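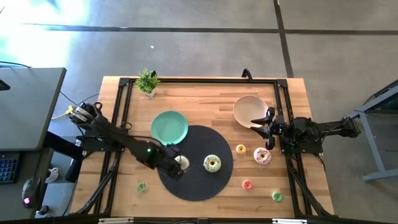
Siden Bench Kit: planning and budget notes for a two-arm tabletop cell

This README goes with the parts sheet and the budget template. It covers what we bought for one bench, what we would buy again, and the order we'd do it in. The sorting task is the one we use to price everything else: two arms, a round mat, a teal plate and a pinkish one, and seven toy donuts in different sizes. If your budget can cover that much, you have a working bench and can start recording, which is a great feeling!

What's in the folder

parts.csv – 51 lines, one per item, with supplier, unit price, quantity and lead time
budget_template.csv – the same columns, blank, with the totals already set up
layout.txt – table size, clamp positions and cable lengths
changes.txt – what we swapped out and when

How the money splits

All amounts are in US dollars, before tax and shipping.

Arms, pair: 3,000
Table, metal frame, clamps and brackets: 1,000
Computer, power supplies, cables: 1,000
Props (mat, plates, toy food): small enough that we put them under office supplies

The arms come from Grerkley and were ordered as a matched pair. Ordering them together is well worth it – same firmware, same spare parts, one box of screws. The frame is cut-to-length bar stock from Sharifi, and their corner brackets are lovely to work with. Get a few extra.

Order of purchase

1. Arms first. They had the longest lead time on our sheet, and everything else is measured from their reach.
2. Table second. Ours is light wood in butcher-block strips, and it takes clamps well. Check the thickness against the clamp opening before you pay.
3. Frame and brackets once the table is in the room and you've measured it yourself.
4. Cables last, after a dry layout with string. We bought ours too early and had to reorder two lengths.
5. Props any time. Toy food is cheap, so buy two sets of the same one and keep the second sealed.

Things we left out of the first budget

Spare gripper fingers. Cable ties. A second power strip. Floor space on both sides, for when an arm folds back and its elbow sticks out past the table. Add that to your room plan even though it costs nothing on the sheet.

Planned for the next round

A second bench with the same layout, going to the Ultholm site. We hope to order in February. The template will get a column for shared items, so that one computer can be split across two benches.

Using the template

Copy budget_template.csv, fill in the quantities, and leave the totals column alone. Prices in parts.csv are what we paid, so please get your own quotes. Corrections and cheaper bracket finds are very welcome – add a line to changes.txt and send it over.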